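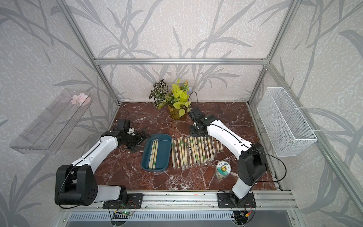

Rafsan asked me on Monday why we don't just give the thing more demonstrations. Fair question, and it's how I want to open, so Rafsan, thank you, and please ask it again at the end!

(Pause. Let people look at the chopsticks.)

We did give it more. We went from 100 demonstrations to 519, all two-arm, all on wrapped chopsticks going between a tray and a row. It got better at reaching and hardly any better at grasping. Paper sleeves lie flat, they slide over each other, and a gripper that comes in slightly off pushes the neighbor along with it.

What Zusura does differently: when a grasp fails, the operator takes over right there, fixes it, and hands control back. We keep only the fix – a few seconds of motion – and train on those short pieces along with the full demonstrations. That's the whole method. I love how small it is.

Say this slowly: the fixes come from the policy's own mistakes. A person giving a clean demonstration almost never ends up in those awkward spots, so the clean data has very little to say about them.

Next, the numbers. We collected 525 fixes, with 2 operators, Chaminda and me. Point at the left side of the plot first (full demonstrations only), then the right. The gap is widest when the sleeves are touching, and I still get excited every time I see that curve.

Where it doesn't help: handing a pair from one arm to the other. The fixes are too short to cover both arms, so the second arm learns to wait and then waits forever. Play the clip if there's time. It's painful and people enjoy it.

Tapio will want to know about the wrist camera. Short answer, we trained without it as well, and the ordering of the methods stayed the same. Long answer is in the backup slides, after the Fuvon comparison.

Thank Gayan for the takeover software. Mention that the July runs use the newer version, with less lag at the handback.

Then questions, Rafsan first.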